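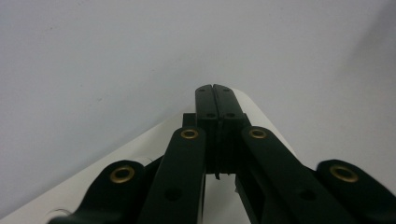 Ein Greifer mit geschlossenen Fingern. Die vier Arme tragen je eine messingfarbene Öse.

Warum ein Greifer nicht mehr loslässt

Ein Greifer ist die Hand eines Roboters. Er hat meistens zwei Finger. Fahren sie zusammen, halten sie einen Gegenstand fest. Fahren sie auseinander, ist er wieder frei. Die Finger hängen an Armen, die über Gelenke verbunden sind. Techniker nennen so etwas ein Gestänge.

Im Juni gab es in der Werkstatt Perkaten eine Störung. Ein Greifer schloss sich und ging nicht mehr auf. Der Motor bekam den Befehl »Öffnen«, aber die Finger blieben zusammen. Nach 2 Sekunden meldete die Steuerung einen Fehler und schaltete den Motor ab. Der Zähler stand bei 2865 Griffen.

Die Technikerin Inese Jõgi zog zuerst den Stecker. Dann baute sie die Arme ab und prüfte jedes Gelenk einzeln. Drei drehten sich leicht. Im vierten saß feiner Staub und bremste die Bewegung. Alle Arme müssen sich gleichzeitig bewegen. Klemmt einer, klemmt das ganze Gestänge.

Was ist Reibung?
Reibung entsteht, wenn zwei Flächen aneinander entlanggleiten. Staub macht die Flächen rau. Der Motor braucht dann mehr Kraft.

Was wurde geändert?
Das Gelenk wurde gereinigt und wieder eingebaut. Danach musste der Greifer 100-mal auf- und zugehen, ohne Gegenstand. Seitdem werden die Gelenke alle 30 Tage geprüft.

Wichtig: Fasse nie zwischen die Finger oder die Arme eines Greifers, auch wenn er stillsteht. Ein klemmendes Gelenk kann sich plötzlich lösen. Hol einen Erwachsenen, der den Strom abschaltet.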